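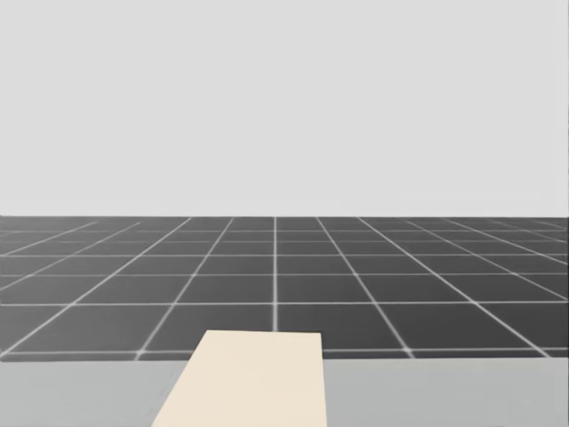 Drekik Resets Its Plernik Simulated Cell, Holds Off on Big Claims

SALINAS, 29 April 2020 – Drekik has finished a new setup of Plernik, the simulated two-arm robot cell it uses to try out gripper settings before anyone touches hardware. The work took nine days. Whether it was worth nine days is still open.

The team rebuilt the table heights, reset the home positions of both arms and threw out 30 saved settings that no one could explain. The previous setup, from December, looked fine on screen and matched the real cell poorly.

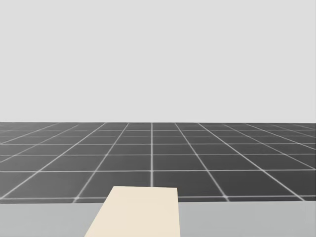 Cream block on the gray tabletop, Plernik simulation.

Gripper checks come next. The finger opening and the link joints will be compared with the real unit every two weeks, and a clean run in software will not count as a pass. 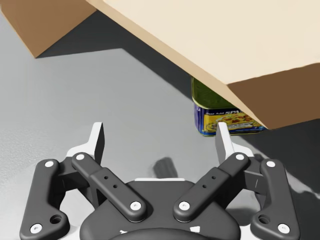
Marianna Grabowska said she would believe the new numbers when the real gripper agreed with them, and that "a tidy simulation is easy to fall for." She wants eight matching checks before the settings are locked.

Press contact: Shazia Jadoon, Drekik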